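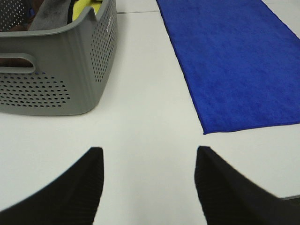
A blue microfibre towel on the table beside the grey basket.

Towels and cloths: how we are folding them from now on

The linen cupboard at Toltutbridge was emptied and sorted in January, and a few things have changed as a result. Most of you will have seen the new labels on the shelves. This item covers the blue towels, the cloths and the grey basket, which between them cause most of the questions at the desk.

We now have 113 towels and cloths in use across the building. Of these, 40 are the royal blue microfibre ones. The rest are a mixture of tea towels, yellow dusters, old hand towels and the fluffy grey cloths that Ingrid Montoya brought over when the Ellwood hall closed. All of them are still wanted, even the shabby ones, which are kept for floors and muddy shoes.

The blue towels are for tables, worktops and the inside of the fridge. Please don't use them on the floor, and please don't take them into the toilets. The yellow dusters are for shelves, window sills and the piano.

Priya Dunleavy has worked out the fold for the blue towels. The cupboard shelves are shallow, and a towel folded into a square sticks out far enough to stop the door closing. A long fold fits. Lay the towel out flat on a clear table and smooth it from the middle towards the ends. Bring the long edge over, line up the corners, and run your hand along the fold. Do the same again if the towel is one of the wide ones.

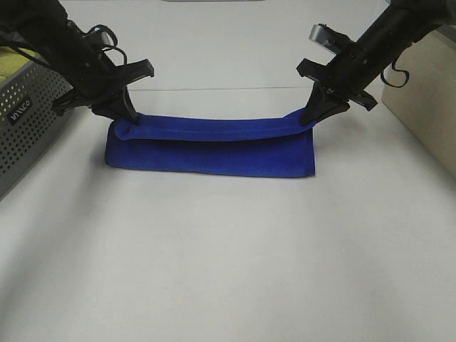

It should end up as a long strip with the two ends level. If the top layer has slipped back a little, take hold of both ends and ease it forward before you go any further. Then fold the strip in half, end to end, and put it on the pile with the rounded side facing out. Nine to a pile is enough. Any higher and they lean over on to the tea towels.

The tea towels can be folded however you like, as long as they stay on their own shelf.

A word about washing. Microfibre goes in at a low temperature with a small amount of liquid and no fabric softener. Softener clogs the fibres and the towels then push water about on the table without picking any of it up. They should also be kept apart from anything that sheds, so no bath towels, no fleece and none of the fluffy grey cloths in the same load. Dexter Tran has put a card on the machine with the setting marked. If the card has gone missing, it is the second setting from the left.

Give each towel a good shake when it comes out. Hold it by two corners and let it hang straight for a moment before it goes on the rack – the creases mostly drop out and the hem lies flatter afterwards.

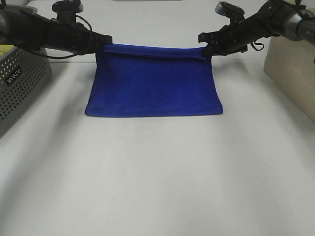 Corners matter more than you might expect with these. A towel hung up by the middle dries with a ridge in it and won't lie flat when you come to fold it. There are 19 pegs on the wall rack and a spare bag of them on the hook by the meter cupboard. The rack needs to be clear by nine in the morning when the playgroup comes in.

The grey plastic basket is the one for sorting. Clean and dry things go in it from the rack, and whoever is next in folds them at the white table. It has been picking up other items lately, so if you are missing a scarf or a bag strap, have a look in there first. Anything left at the end of the month goes to Lucinda Brannigan's box in the lobby.

Used cloths do not go in the grey basket. They go in the lidded bin under the sink, which Kanako Mizuno empties into the machine on her way through in the evening. If it is full before then, please start a load yourself.

We have been asked whether more blue towels will be bought. Not for the moment. The present ones came from Goren and have worn well, and we would sooner find the ones that have gone home in people's bags. If you have any, drop them in the bin under the sink and they will be washed with the rest.

Spare labels for the shelves are in the top drawer of the desk, along with the pen that works on them.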